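Section 4. Measuring and mixing the descaler

Applies to the Cedel countertop water boiler, all versions. Revised September 19, 2021.

The Cedel has a light that tells you when to descale. Treat it as a suggestion. It runs on a timer and has no way of knowing how hard your water is. If you see white flakes in your cup, descale now, whatever the light says.

You will need

Citric acid powder, plain, food grade
A kitchen scale
A jug that holds more than a quart
A shallow tray to catch drips from the tap

Flidgate sells a branded descaling sachet for this boiler. We compared the label with a bag of plain citric acid and could not find a difference worth the price. Buy it if you like the sachet.

Mixing

1. Switch the boiler off at the wall and let it cool fully. The display going dark does not mean the tank is cold.

2. Weigh out 40 grams of citric acid. The scoop in the box is marked in "doses," and the two scoops we tried did not agree with each other. Use the scale.

3. Put 200 milliliters of warm water in the jug, add the powder and stir until the water is clear.

4. Top up with cold water to the one-quart line.

CAUTION: Never mix citric acid with bleach or any cleaner that contains it. The mix gives off a harmful gas.

5. Pour the solution into the tank. Stop at the MAX line, even if there is some left over.

6. Set the tray under the tap. The tap is sold as drip-free. Use the tray anyway.
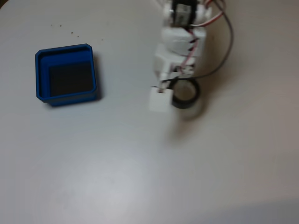
7. Switch on, bring the tank to a boil once, then switch off and leave it for 30 minutes. The old leaflet said to leave it overnight. We saw no gain from that, and a long soak is hard on the seals.

8. Drain through the tap, then fill and drain with fresh water 2 times. If the water still tastes sour, do it again.

NOTE: Marble and other natural stone will be etched by the solution. Wipe up spills right away.

NOTE: A "permanent" magnetic scale guard does not replace any of these steps. If you have one fitted, leave it or take it off, and descale as usual.

If the flow is still slow after rinsing, go to Section 5, Cleaning the tap filter.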